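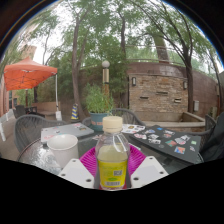 How I make ginger syrup (and what I do with all of it)

Posted 2018-05-14 by Kenza Helmy

I started making ginger syrup one December when I had a cold that would not quit and a very large bag of ginger that had been on sale. I've made it pretty much every month since then, and people keep asking me for the recipe, so I'm finally typing the whole thing out instead of texting it in pieces!

It's an easy recipe. It does take most of an evening if you count the steeping, but you're hardly doing anything for most of that, so put on a show.

What you need

Fresh ginger, 6 ounces
White sugar, 2 cups
Water, 2 cups, plus a splash more if it boils down too far
One lemon
A pinch of salt
A saucepan with a lid, a fine strainer, a funnel, and clean bottles or jars

On the ginger: get the smoothest, heaviest pieces you can find. If the skin is wrinkly and the end feels soft when you press it, leave it at the store. Young ginger with thin, papery skin gives you a lighter, almost flowery syrup, and the older stuff is hotter and more stringy. I like the older stuff. My sister says mine is too strong and she's welcome to make her own.

Step 1: Prep the ginger

Scrub it well under the tap. I don't peel it. I used to, with a spoon like everybody tells you to, and then one night I was too tired and skipped it and couldn't taste any difference at all. If there are dry, scabby bits, slice those off.

Cut it into thin coins, across the grain. You can grate it if you want more heat, but the syrup gets cloudy and you'll be straining it forever. A food processor is a nice middle ground (mine is an old Sotovex with a chipped lid and it does fine). Pulse it a few times and stop while it still looks like gravel.

Step 2: Simmer

Put the ginger and water in the pan WITHOUT the sugar. I know a lot of recipes throw it all in together. I get more flavor this way, and there's no sticky ring on the pan to scrub later. Bring it up to a boil, turn it down until you see just a few lazy bubbles, put the lid on a little crooked, and leave it for 37 minutes.

Yes, 37. I set the timer for 35 once, wandered off, came back a bit late, and it was the best batch I'd ever made. So now it's 37 and I'm not changing it.

Step 3: Steep

Turn off the heat, lid on tight, and walk away for an hour. Two is better. I've left it overnight on the stove and regretted it a little (it got a bitter edge), so if you need to stop for the night, strain it and put the liquid in the fridge.

Step 4: Strain, then sugar

Pour it through the strainer into a big measuring cup and press on the ginger with the back of a spoon. Check how much liquid you have. You want an equal amount of sugar by volume, so if you ended up with a cup and a half, use a cup and a half of sugar. Back in the pan it goes, medium heat, stirring just until the sugar disappears. Don't boil it hard at this point or it'll thicken up like honey once it's cold and you'll be chipping it out of the bottle.

Take it off the heat and stir in the salt and the juice of half the lemon. Taste it on a cold spoon. I nearly always add the other half.

Step 5: Bottle it

Wash your bottles in hot soapy water and rinse them really well. If you're using glass, warm it first by filling it with hot tap water, then empty it and pour in the warm syrup. If you're reusing plastic drink bottles, let the syrup cool all the way down before you pour, or the plastic can go soft and wonky on you. Leave a little space at the top, wipe the neck, cap it, and write the date on a bit of masking tape. I always think I'll remember the date. I never do.

It goes in the fridge. I use mine up within two or three weeks. If you see fuzz, or it's fizzing when it shouldn't be, or it smells like bread, pour it out. Extra syrup freezes well in an ice cube tray, though the cubes stay a bit slushy with all that sugar, so dump them in a freezer bag once they've firmed up.

Ways to use it

Ginger soda: a couple of spoonfuls in a glass, lots of ice, top it up with seltzer. Squeeze in some lime if you have it. This is where most of mine goes.

Hot ginger and lemon: same thing with hot water and a slice of lemon. My cold-season drink.

Iced tea: make black tea strong, let it cool, and sweeten it with the syrup. I buy the loose tea from Benkirane, the little grocery by the bus station, but any plain black tea works.

On fruit: drizzle it over melon or sliced peaches and leave them for ten minutes.

Pancakes: trust me!

Don't throw out the ginger

It still has some kick left. I spread the coins on a tray, toss them in sugar, and dry them in the oven on the lowest setting until they're chewy. They're not as good as real candied ginger, but I eat them anyway. You could also freeze the scraps and drop a few into your next pot of soup.

A few things people have asked

Can you use brown sugar? Sure. It turns darker and tastes more like gingerbread, so it's great in coffee and a bit odd in soda.

Can you double it? Yes, but use a wider pan. The time stays the same.

Can you use powdered ginger? I tried it. It was gritty and sad and I ended up putting it in a cake.

Next time I want to try it with turmeric, which will probably stain everything I own. If you've done that one before, leave me a comment and tell me how much you used.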